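Kingi Workshop News, February

Hand-held grippers: what we learned from the second round

By Anahera Tuhiwai

In the last newsletter I promised to write again when we had tried the two sets of finger pads for the hand-held grippers. Many members asked me about it at the door, so I will try to answer the questions in one place.

For the new readers, a short background. Our group in Clevomdale wants to teach small table tasks to the Gakwood arm, and we record these tasks by hand first. One person holds a gripper in each hand and does the task as the arm should do it later. We compare two kinds of pads: the smooth ones, which came with the first kit, and the bumpy ones, which Alby Pomare ordered from Grarnum after the smooth pads lost too many thin objects.

We chose magnets and paper for this round. It sounds easy, but a small round magnet on a whiteboard is a difficult thing for a gripper. It is low, it slides before it comes off, and when it comes off it does so very suddenly. Paper is difficult in a different way. The fingers have to take the edge without pushing the whole sheet up the board, and a sheet that was used many times does not lie flat any more.

We made 200 recordings with each kind of pad. The bumpy pads were better with paper, and I was surprised how much better. With the magnets the result was almost equal. Alby thinks that the angle of the wrist is more important there than the surface of the pad, and after watching the recordings I agree with him. If you come to the magnet from the side and a little from below, both pads can do it. If you come straight from the front, the tips often close on nothing.

The views we work with come from the head and from the gripper, and it helps a lot to have both. From the head you understand where the hands are going. From the gripper you see the pads, and you also see a surprising amount of the room.

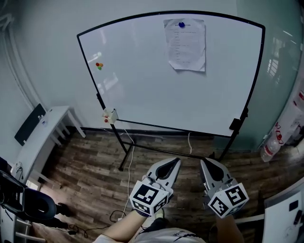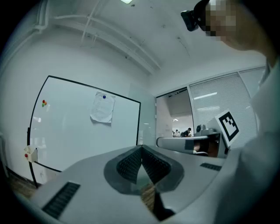 Marker cubes and plates

The tracking depends on the printed black and white markers, and this part gave us more work than the pads. When the two grippers come close together, one of them can hide the markers of the other one, and then the position jumps. We had 3,597 short gaps in the first round. In the second round we had 827, with the same number of recordings. The only big change was in how we stand and move. We now keep the elbows a little more open, and we turn the wrists slowly when we are near the board.

Please also look at your markers before you start. A fingerprint is not a problem, but a corner which lifts from the surface is. If you find one, tell me or Alby and do not glue it yourself. Last month a plate was glued back slightly turned, and it took us an evening to find out why the left hand seemed to be inside the table.

The wide lens

Some of you wrote that the strong curve of the gripper view makes you feel a little sick when you check the recordings. I have the same problem. You can now check them at half size, and for me this is enough. We tried a narrower lens for one evening, but it lost the fingertips each time the jaw opened completely, so we went back to the wide one. Alby is writing a small program that makes the lines straight for viewing only. The original files will stay as they are.

What comes next

The next round is cloth and soft bags, with the bumpy pads only. We want 120 good recordings before we change anything else, and we need more people who are left-handed. At the moment almost all our recordings come from right-handed people, and the arm will learn their habits too.

A training takes less than one hour. You will first practice with one gripper, then with two, and after this you can decide if you like it. Wear sleeves that are not too wide, because they can cover the markers. Long hair should be tied back if you use the head camera.

The list for the evening times is on the members' page. If none of them is possible for you, write to me and we will find another one. The smooth pads are now in the drawer under the Gakwood controller, and anybody who wants to repeat our comparison may borrow them. Please bring them back in pairs.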